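Unit 4 project report, outdoor science elective. Final version, with the two graphs redone as tables.

# How far can you see in McIntyre Quarry?

## Why I picked this

I learned to dive in McIntyre Quarry, and if you've ever been in it you know the water changes its mind. One morning you can read your buddy's gauge from across the training platform, and the next week you're holding on to the guide rope and hoping. Everybody at the Moltbridge dive club has a theory. It's rain, or it's algae, or it's the open water classes kicking up the silt. I wanted to see if I could put numbers on it with a camera I already owned and a disk I could make in my garage.

My question was pretty simple: does the visibility change more with depth, with the time of day, or with how many divers have just been in? I guessed divers. I was partly right, and I'll get to that.

## The place

McIntyre is an old limestone quarry that filled up with groundwater after the pumps were shut off. It's 70 feet at the deepest corner, but I never went near that for this project. All my stations are at 10, 20 and 30 feet along the north wall, where there's a rope you can follow the whole way down. The wall is pale rock with a fuzzy green-brown coat on it down to 20 feet or so, and below that it's mostly bare with silt on the ledges.

There's a thermocline, too. In September it sat just above my 30 foot station, and you feel it on your face like somebody opened a fridge. By the end of October it had dropped below me and the whole wall was the same temperature, which messed up my plan a bit (see "What went wrong").

## Gear

- My camera in a Jomik housing. It's the cheap one with the push-through buttons, and the zoom button sticks
- A single video light rated at 2,000 lumens, used only for the close-up shots and switched off for the distance shots
- A black and white disk, 8 inches across, cut from a plastic cutting board and painted with the leftover paint from our porch
- A reel of line with a knot every foot
- A dive slate and two pencils (take two, trust me!)
- Closar, the free program our school has on the lab computers, for measuring contrast in photos

I made the disk twice. The first one floated. I drilled holes in the second one and bolted a lead weight to the back, and it hung nicely after that.

## What I did

My buddy held the disk and I backed off along the line, keeping level with the rope marker. I took a picture at every knot until I couldn't tell black from white anymore. Then I wrote the knot number on the slate, we swapped to the next station, and did it all again. On the way up I took close-ups of the wall so I could look at the growth later.

We did one run before the morning classes got in and one run an hour after they got out. Same settings every time: same ISO, same white balance, no zoom. Locking the white balance was a tip from the club's photo binder and it made a huge difference, because on auto the camera tries to "fix" the green and every picture comes out with a different green.

Back at school I loaded everything into Closar, drew a box on the black quarter and a box on the white quarter, and wrote down the difference. When the difference dropped under a cutoff I'd picked, I called that the end of visibility. I did this for every single picture. It took most of a month of lunch periods.

## Results

I took 517 pictures altogether and kept 458. The ones I tossed were blurry, had bubbles across the disk, or had my own fin in them.

Typical visibility in feet, by my eyes and the slate:

| Depth | Before classes | After classes |
|---|---|---|
| 10 ft | 16 | 13 |
| 20 ft | 19 | 14 |
| 30 ft | 24 | 9 |

The row that surprised me was the bottom one. Early in the day the 30 foot station was the clearest water in the quarry, and I had no idea, because I'd only ever been down there as part of a class. After classes it was the worst. The 10 foot station hardly cared.

My best explanation is that there are two different things in the water. Up high it's mostly tiny floating algae, and that's there all day no matter who's swimming. Down low it's silt off the ledges, and silt only goes up when somebody kicks it. The close-ups sort of back this up. With the light on, the particles in the 10 foot shots are fine and even, like haze, and in the 30 foot shots they're bigger and clumpy.

The camera and my eyes didn't agree, by the way. Closar's cutoff usually came two or three knots sooner than mine. I think that's okay as long as I compare eyes to eyes and camera to camera, and both of them put the stations in the same order.

## What went wrong

The thermocline moving was the big one. I'd hoped to have a warm station and a cold station the whole time, and I only had that for the September runs. If I did it over I'd start in June and quit before fall.

I also never got a run right after heavy rain. The quarry closes the ramp when it's muddy, so the rain theory is still just a theory. And my line stretched! I measured it when I got home from the last run and the one-foot knots were closer to thirteen inches. I didn't correct the table since everything was measured with the same line, but the true distances are a little longer than what I wrote.

Last thing, the white paint started going green around the edges by October. I scrubbed it with a toothbrush before each run from then on, and I should've been doing that from the start.

## What I'd do next

I'd like to hang a disk on a fixed arm at 30 feet and leave a camera on a timer, so I could watch how long the silt takes to settle after a class goes by. An hour clearly isn't enough. The club says I can use one of the old platform brackets if I bring my own bolts. I'd also like to try it at the south end, where the ledges are wider and there's a sunken boat everybody heads straight for.

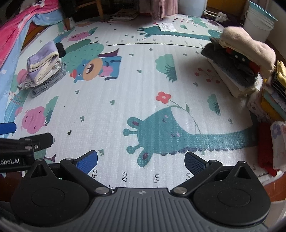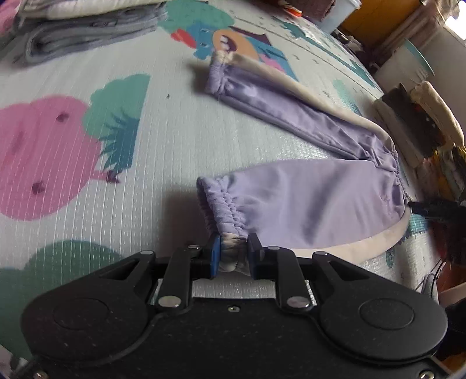 ## Sources and thanks

- The Moltbridge dive club photo binder, the chapter on shooting in green water
- The help pages that come with Closar, mostly the one about region boxes
- The depth map on the wall of the McIntyre fill station, which I copied by hand
- My own dive log, runs 1 through 11

Thanks to my buddy for holding a cutting board in cold water all fall, and to the lab for letting me eat lunch in there with the lid on.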